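Grerkutow bench log
April 8, 2025

Panel reach, right arm: stops under the lower rim

Picking up from the failed overnight batch. Scene is the Cheema room in the Jumeck simulator, both arms enabled, target the light grey rim of the green panel. The gripper should come up from underneath, stop short with the fingers open, then advance and close on the rim. Out of 10 runs, four ended in a protective stop with the grasp never attempted. The other six finished but I don't trust them either, see below.

Approach pose as commanded is fine. Fingers open, tips just short of the underside, clear gap to the rim. Replayed it from the saved state and got the same joint values to the last digit.
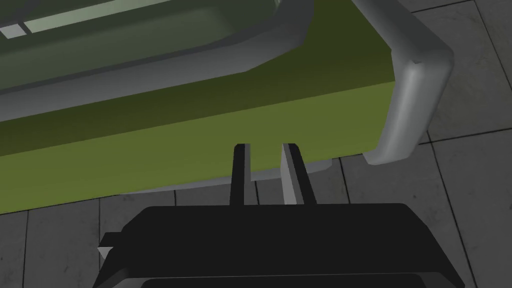
What the log says

The stop is raised by the Grovent controller, not by the planner. Code is "contact before close". In all four failures it comes during the advance, and the reported force goes from zero to over the limit in a single step. A real touch on a rounded edge should ramp up over several steps, even at the stiff contact setting we use. A one-step jump usually means two collision shapes already overlap when one of them becomes active.

Checked the timing. The collision shape for the panel rim is loaded late, after the arm has left its home pose, to save start-up time. If the advance begins before the load is done, the finger is free to pass into the space the rim will occupy. When the shape appears the solver pushes it back out hard and the controller trips.

Also checked whether the left arm was involved. It is held in its raised pose by a separate position loop.

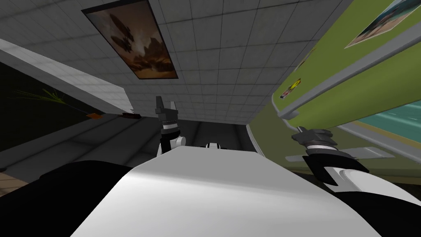 Its joint torques are flat through the whole run, including the step where the right side trips, so the left arm is ruled out. Torso is fixed in this configuration and shows no drift.

The shape itself is wrong too. The visual rim has a rounded corner. The collision version is a plain box round the same part and sticks out 28 mm past the visible surface at the corner. A finger going up beside the corner can look clear in the wrist view and still be inside the box. I had been judging clearance from the wrist view, so my earlier note that the path was good should be disregarded. 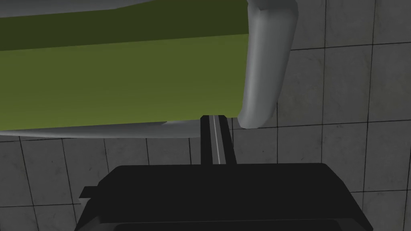

With the box drawn as an overlay the overlap is obvious. The six passing runs went in further along the edge, away from the corner, and missed the bad part of the box. They say nothing about whether the corner approach is safe.

Changes made

1. Panel collision shapes now load before the arms are released. Start-up is slower, acceptable.
2. Rim box replaced with a capsule chain that follows the corner.
3. Grovent force limit left as it was. Raising it would hide the fault.
4. Planner refuses to start an advance if any shape in the scene is still pending.

Reran the worst seed for 2,000 steps with changes 1 and 2. No trip, force ramps normally on contact. Full batch not yet repeated.

Open

The same late loading is used for the other wall fittings. Need to go through them and list any with box shapes on rounded parts.

The stop leaves the fingers pressed against the rim with the motors holding. On hardware this would be a pinch hazard for anyone trying to free the part. The controller should back off a short way along the approach line before it holds. Do not run the panel reach on the real arm until that is in and tested.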